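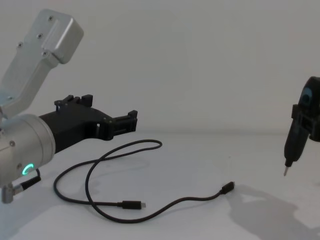

Vastotia Sermon Transcripts

Version 4, 2019-05-11

Contents

Transcripts of 395 sermons preached at the Vastotia parish church and its daughter chapel at Allier, with a table of Bible references and a short index of preachers. The recordings were made on cassette and later on minidisc. Audio is not included in this release.

Files

sermons/ — one plain text file per sermon, UTF-8, Unix line endings
sermons.csv — one row per sermon
references.csv — one row per Bible reference, 853 rows
preachers.csv — one row per preacher
CHANGES.txt — corrections by version

File names follow the tape number, then the side, then the order on that side. A sermon that runs over from side A to side B is filed under side A only. Tape numbers are the ones written on the original boxes. There are gaps in the sequence where a tape held only organ music or notices.

Columns in sermons.csv

id: the file name without its extension
church: V for the parish church, A for Allier
preacher_id: matches preachers.csv
season: Advent, Christmas, Epiphany, Lent, Easter, Pentecost, Ordinary; blank if unknown
text_main: the passage announced before the sermon
words: word count of the transcript, headings excluded
quality: 1 to 4, where 4 is clear throughout

Dates are not given for single sermons. The labels carry a season more often than a day, and where both appear they do not always agree. The season column follows the label unless the preacher names the Sunday aloud.

Transcription

Each tape was typed by one person and checked against the sound by another. Eirini Kouris typed most of the parish church tapes. Eftychia Psarras typed the Allier tapes and did the Bible references for both. False starts and coughs are left out. Repeated phrases are kept if they seem intended. Words that could not be made out are marked [unclear], and a longer loss is marked [gap].

Spelling is British. Greek words spoken by the preacher are given in Latin letters and not translated. Hymn numbers are left as spoken — the parish changed hymn books part way through the period, so the same number may point to two different hymns.

Bible references

References are given as book, chapter, verse, using the short book names from the Manolakis table, reproduced at the foot of references.csv. Only passages quoted or named are listed. Allusions are not. Psalm numbers follow the Hebrew numbering, including where the preacher used the Greek one; the spoken number is kept in the column ref_spoken.

Names and privacy

Members of the congregation named in sermons or prayers have been replaced with [name]. Names of clergy are kept. Funeral sermons are left out, apart from 6 released with the written consent of the family. Requests to remove or shorten a transcript should go to the parish office with the sermon id.

Known problems

Season is blank for most of the Allier minidiscs.
Word counts in version 3 included the [unclear] marks. Version 4 leaves them out, and the two sets of figures should not be compared.
Two preachers with the same surname shared one id up to version 2. Any older copy of preachers.csv should be thrown away.
Several Lent sermons quote from a translation we have not traced. The references are sound but the wording will not match a printed Bible.

Tools

The text files were prepared with Revent, using the settings in revent.cfg. Nothing in the release needs it to be installed. Both CSV files with references to sermons can be joined on id.

Use

Free for study, teaching and worship. Printed use of a whole sermon needs permission from the preacher or the preacher's family. Please cite as: Kouris and Psarras, Vastotia Sermon Transcripts, version 4.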